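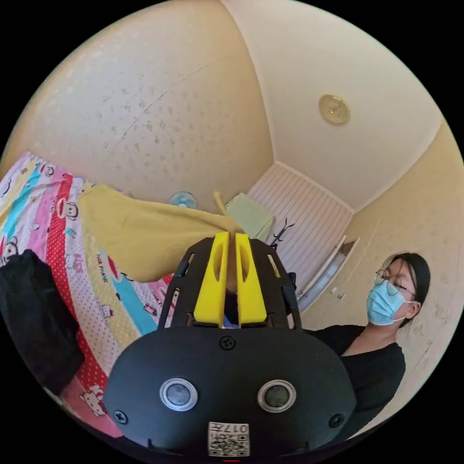
I've been using the Griltavex hand-held gripper since May to record demonstrations for a cloth-handling policy, and I'm still not convinced it's the bargain Kallik says it is. The pitch is familiar by now. You skip the robot, hand a person a tool with fingers like the arm's, have them do the chore in an ordinary home and train on what comes back. Our chore was laundry, done in bedrooms, and a session there looks pretty unglamorous: a mustard-yellow cloth up by the fingers, a patterned bedsheet across the bed, a person in a mask and glasses with their eyes on the tool. Two bright yellow fingers in a black frame do the gripping, and they're the best thing in the kit.

So, the fingers. Each has a long oval slot in it, and they come together squarely enough that I could pick up a single layer of a pillowcase on most tries. A T-shirt hem was harder. Anything thick, like a bath towel folded twice, made me squeeze until my palm ached. Plikico sells a softer set that's meant to fix this, and after trying them I went back to the originals. They gripped better and let go worse, and a demo where you have to shake the sock off is a demo I don't want a robot learning from.

The bright colour does help when you're reviewing footage. With dark clothing in the grip I could still find the finger tips at a glance. Pale yellow fabric is another matter, and I learned to check those recordings twice.

**Numbers, for what they're worth**

We logged 1,144 demonstrations across 17 homes. Kallik's brochure would have you believe every one of those is usable. Ours weren't. Tracking dropped out in small rooms with plain cream walls, and it dropped out more when the operator stood close to the bed and a sheet filled most of the view. The software does flag a dropout, but only after you've stopped recording, when the shirt is already folded and you've moved on in your head.

The wide lens is a mixed blessing too. You get the cloth, the bed, the far wall and a good bit of ceiling in one go, and that context is supposed to be good for the model. You also get people's bedrooms, their belongings and quite often the person doing the work. If you're collecting in homes, write your consent form with that in mind. The sample form in the box talks about "incidental background", and I'd call that optimistic. We rewrote it before the second home.

**Comfort**

It's heavier at the front than it should be. I could manage over 2 hours with breaks before my folding got sloppy, and sloppy folding is exactly the stuff you don't want in the training set. The older Fukuda unit we had on loan was lighter, though its grip was so vague I wouldn't go back to it. Left-handers in our group got used to the Griltavex fairly quickly. People with small hands never really did, and one handle size is all you can buy.

**Software**

Fine, mostly. Labelling is a drop-down list and a notes field. Export takes ages. Calibration is the part I've got no patience for: it asks for a slow sweep of the room, then another, then sometimes rejects both and tells you to "improve the environment". It was somebody's spare room. I wasn't going to repaint it.

There's also a quality score out of 5 on every recording, and I'd ignore it. I deliberately recorded myself dropping a jumper on the floor and it came back with full marks. As far as I can tell it scores how smooth your hand was and takes no interest in the laundry.

**Does the data work?**

Sort of. The policy we trained handles flat things nicely — pillowcases, tea towels, a small sheet if it's already half spread out. It's poor on anything with sleeves. I can't pin that on the gripper alone. Two-handed folding wants two grippers, we only had the one for most of the project, and holding a shirt down with your bare hand teaches the arm to rely on a hand it hasn't got. Kallik's own videos all use a pair, by the way, and the starter kit has one. Price it as a pair before you get excited.

If you've got a task you can do one-handed with firm objects, I'd say borrow one and try it. For clothes, I'd hold off until the tracking warning shows up while you're still recording. We've asked for that. The reply said it was on the list.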